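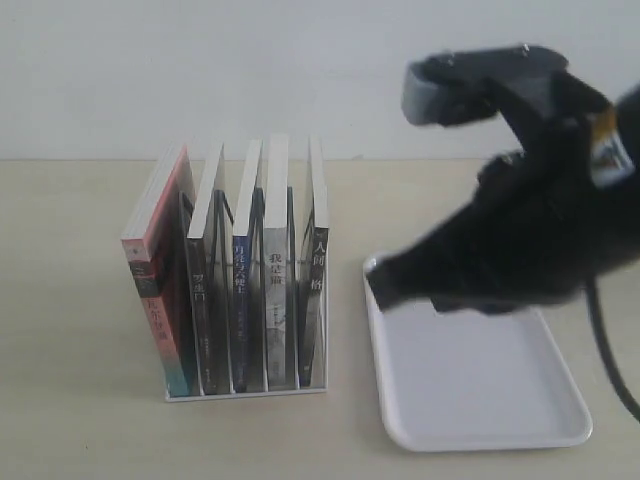

**kamol_in** · lunes, 9:12

Alguien más tiene problemas con el estimador de orientación de Mastora cuando los objetos están inclinados?? Llevo desde el viernes con esto. El planner me saca el agarre siempre con el eje vertical de la mesa, y claro, con libros en una rejilla no vale: el rosa de la izquierda (瓦尔登湖) se va hacia fuera por arriba, el negro del otro extremo cae para el lado contrario, y el único casi recto es 我是猫. La segmentación me da las cinco máscaras bien. Lo que falla es la pose. Tarea: sacar un libro y dejarlo en la bandeja blanca. Config por defecto, sin tocar nada salvo el `approach_offset`.

**b_hamann** · 9:40

Qué versión? En la rama estable el yaw sale de la máscara pero el roll lo fija a cero. Está en el código, no es bug.

**kamol_in** · 9:44

estable, sí. O sea que lo asume vertical y ya? pues vaya

**zbig.j** · 10:05

Yo eso lo arreglé con PCA sobre la nube de puntos del lomo. Recortas con la máscara, tiras outliers, primer eje = inclinación. Diez líneas de python. Con 498 agarres grabados me bajaron los fallos a 30, antes ni los contaba.

**b_hamann** · 10:21

No estoy de acuerdo con meter PCA ahí. Los lomos oscuros dan profundidad malísima y el eje te baila de un frame a otro. Y con los separadores de alambre entre medias peor, se cuelan puntos del alambre en la nube y el plano sale torcido. Mejor ajustar los bordes del lomo en RGB y proyectar.

**zbig.j** · 10:30

Los separadores los quitas con el filtro de outliers, lo acabo de decir. En RGB dependes de la luz. El lomo azul marino pegado a una sombra, a ver qué borde sacas.

**b_hamann** · 10:33

Depende de la cámara, vale. Con la mía no funcionaba. Promediando 7 frames mejora algo pero añades latencia.

**wlenz** · 11:58

Antes de tocar percepción mirad el collision checker. A mí en Clendholm me pasaba que la pose era buena y el planner la descartaba porque la pinza abierta chocaba con el libro vecino, entonces caía al agarre de reserva, que ES vertical. Desde fuera parece un fallo de pose. Poned el log en debug y buscad `fallback_grasp`.

**kamol_in** · 12:20

@wlenz pues sale. En casi 30 intentos del viernes. Pero no en todos, en los otros el roll viene a cero ya desde percepcion, así que tengo las dos cosas a la vez

**wlenz** · 12:26

Entonces baja la apertura previa al agarre. Y padding de colisión más pequeño solo para la rejilla, no global, que luego te llevas la mesa por delante.

**zbig.j** · 12:31

y la PCA

**b_hamann** · 12:32

o los bordes 🙄

**kamol_in** · 16:47

Actualizo. Padding reducido en la rejilla + el script de zbig: la pose del rosa ya sale inclinada en el visor, el negro sigue bailando (profundidad llena de agujeros, ahí Birgit tenía razon). Esta tarde pruebo a mezclar las dos, PCA si hay puntos suficientes y si no bordes. Umbral provisional 2,970 puntos, salido de mirar un histograma, no me pidáis más. Subo el parche a la rama `tilt-roll` cuando no dé vergüenza.

**b_hamann** · 17:02

Súbelo igual y lo miro mañana.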